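May, gone six, tea cold again

In late because the bus did its thing at Pevby. Ross had already got the arm powered up and was swearing at it. Same fault as yesterday, gripper stops short on the close and then the whole cell drops out. He'd reset it twice. I said stop resetting it and let me look.

Took the cover off. Cable to the wrist had rubbed where it comes round the last joint, not through but nearly. Somebody (me, probably, back in the winter) had put the tie on too tight so it couldn't slide. Cut it off, new sleeve, two ties, left a proper loop this time. Ran the arm through its full turn by hand at slow speed and watched the loop all the way round. Fine.

Then the fingers. Right one had play in it. Screws not loose exactly but I got a good bit of turn on both, so loose enough. Wiped the faces, they're getting scuffed at the tips and I want to know if that's wear or just the edge of the tub catching. Asked Lorna if we've spares. She says there's a pair on order from Bositz, up to 5 weeks. Five weeks! Told her to order another pair while she's at it.

Homed it, then redid the tub position. It had been coming in too far to the left so one finger did all the work. Moved the point across, saved it, forgot to save it under the right name, did it agian. Yvette wants it written on the sheet and not just in my head so - tub pick, approach slow, open full before going down, don't touch the height. Sheet is in the Dalgleish folder for some reason. Must move it.

Cycle counter says 1467 since the last grease. Did the grease anyway while the cover was off, wiped the surplus, got it all over my good sleeve.

Flora rang from Prokcombe about the second cell, wants me there to set up the wrist camera same as ours. Said yes before thinking. Need to find my notes on focus. Anything right up by the camera goes soft and I can't remember if I ever sorted it or just lived with it.

Tomorrow: ring Bositz myself, check the tie hasn't crept, label the old cable and bin the old sleeve, ask Lleucu for the small hex keys back. Also milk.

Wrist view saved off before I shut down, for the setup sheet.

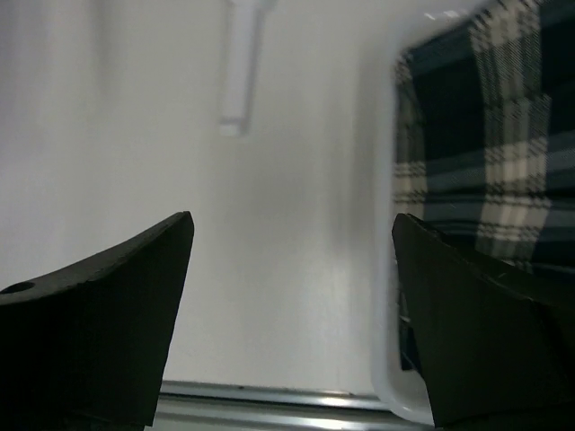 Wrist cam, fingers open, checked cloth in the tub on the right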